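Report of a visit to the Brunet handling laboratory, Nukgate site

Date of visit: 2022-07-19
Host: Yannick Aubert, laboratory manager
Report prepared by: Ysaline Picard, Minov Safety Office

Purpose of the visit

The visit was arranged at the request of Minov following the stoppage reported by Brunet in January. The Safety Office wished to see the two-arm table on which the fault occurred, to hear the laboratory's account of it and to check which of the agreed measures were in place. The visit lasted one morning. The welding hall and the stores were not included.

The fault

Mr Aubert gave the following account. During a long series of table-laying trials, the left arm was holding position above a fruit basket while the right arm worked at the other side of the table. The left arm then dropped without a command. It came down on the rim of the basket, pushed it against a plate and stopped only when an operator pressed the emergency button. No person was hurt. The plate was broken and one finger of the gripper was bent.

The laboratory first suspected the control program, and 12 working days were spent on it without result. The cause was later found in the cable feeding the wrist. One conductor had worn through where the cable bends most sharply, and the arm lost its position signal for short periods. The program supplied by Biltia treated each loss as a valid reading of zero and moved the arm accordingly. In the view of the Safety Office the second point is the more serious of the two. A worn cable is to be expected in time, and the arm should have stopped when the signal was lost.

Observations at the table

Trials had resumed before our visit and we were able to watch a series in progress. The task combines small soft items, which are picked up by one gripper, with larger items placed in a basket or on a plate.
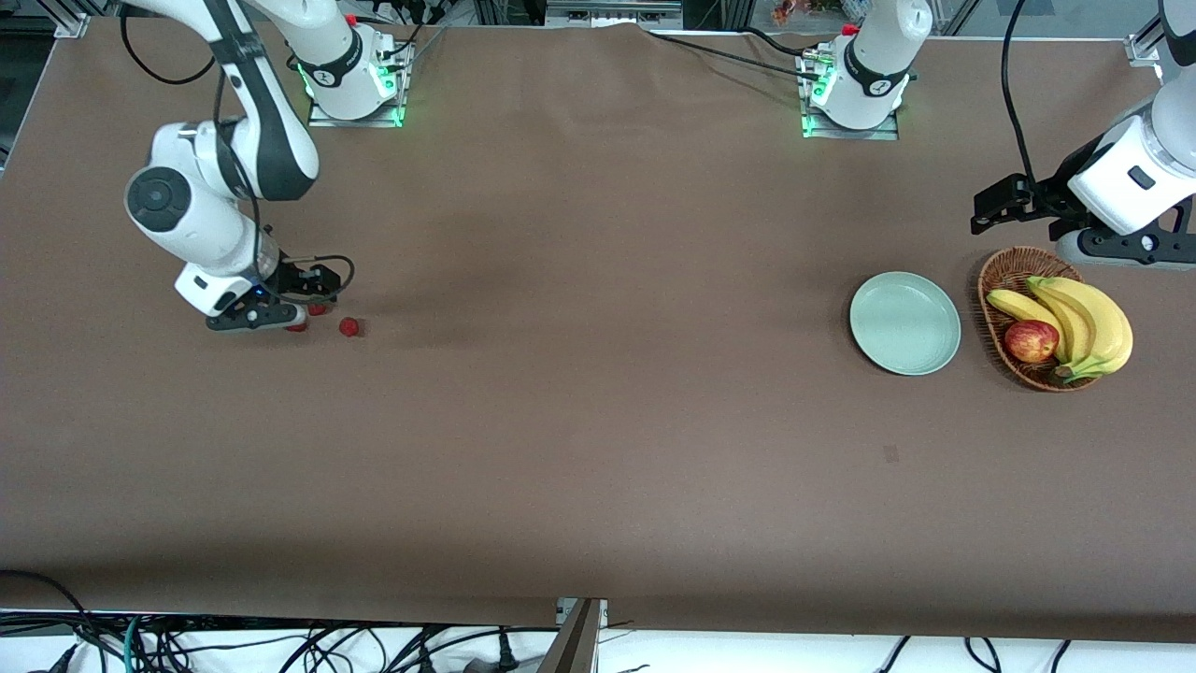 Photograph: Minov Safety Office / Y. Picard

The right arm was set to work on red berries, with the gripper brought in low over the table. Mr Aubert explained that berries are used as they show at once when the grip is too strong. The left arm again had the basket of bananas and an apple as its station, and the visitors asked to see the corrected program tested in that position. The signal was interrupted on purpose nine times. On eight occasions the arm held still and raised an alarm. On the remaining occasion it held still but no alarm was given, and the operator learned of the interruption only from the log. Brunet undertook to report this to Biltia the same day.

The following matters were also noted.

The wrist cables are now replaced after every 1,000 hours of running. The replacement record was shown to us and was complete from the date of the repair.

Cables at floor level on the near side of the table are not tied or covered. They present a risk of tripping to anyone who approaches in a hurry to reach the emergency button. This had not been mentioned in the laboratory's own review.

The stopping distance of each arm has been measured at reduced speed only. The laboratory limits both arms to 200 millimetres per second until the full-speed figures are available.

Requests to the laboratory

Brunet is asked to fit a cable cover along the near side of the table, to repeat the signal test once Biltia has dealt with the missing alarm, and to send the results of both to the Safety Office. The speed limit should remain in force until then.

The Safety Office thanks Mr Aubert and the operators for their open account of the fault and for access to the running logs.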